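Keep-out distance above jars in a simulated bench cell?

Sang Lục
Posted Saturday, 6 replies hidden

We are writing house rules for tabletop picking at Karstead. The cell is modelled first and the rules are checked against the model before anyone touches hardware. The draft says the fingers must stay 152 mm above the tallest cap during any sideways move. Is a fixed figure good practice, or should it depend on the container?

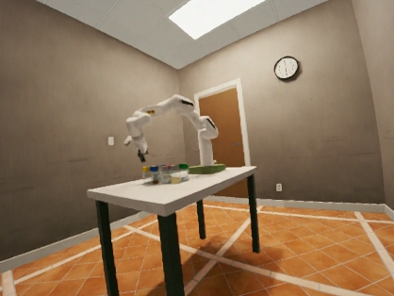
Simulated cell, gripper pointing down near the left end of the row.

The five containers differ in height and width, so a single number feels crude.

Levente Szénási
Fixed figure, measured from the tallest item in the cell. Per-container clearances look efficient until somebody swaps two jars and leaves the table of heights alone. We allow up to 8 mm of model error on top – check yours against the real bench. Also write down:
Approach and retreat vertical only.
Reduced speed below the clearance plane.
No sideways move with the fingers below cap height.

Rhonda Gauthier
just use whatever the planner gives you, never had a problem

Paraskevi Christodoulou
The planner default is a setting and your rule should not rest on it. I agree with Levente on the fixed plane, but state where it is measured from: fingertip, or bottom of the held item. With a jar in the grip those differ by most of the jar. Our Simska procedure missed this until revision 5.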